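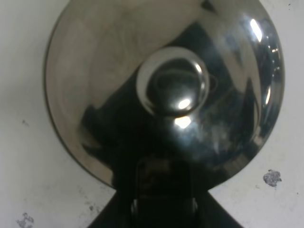 Section 2. Household Cooking Energy in the Irnon District

Cooking accounts for a large share of evening electricity use in Irnon, and the student team examined whether simple habits could reduce it. The survey covered 49 households, of which 11 were excluded for incomplete meter records. Lids were a central variable. A domed stainless steel lid of the polished kind, round and wide, was specified for all trials so that results from different kitchens could be compared.

Each household boiled the same volume of water for 15 minutes, first uncovered and then covered. Readings were taken with a Zekomitz plug meter — the model issued by the department — and entered in the shared log the same evening.

Limitations. Gas stoves were not studied. A second round with 30 households in the Nwankwo housing block is planned for September.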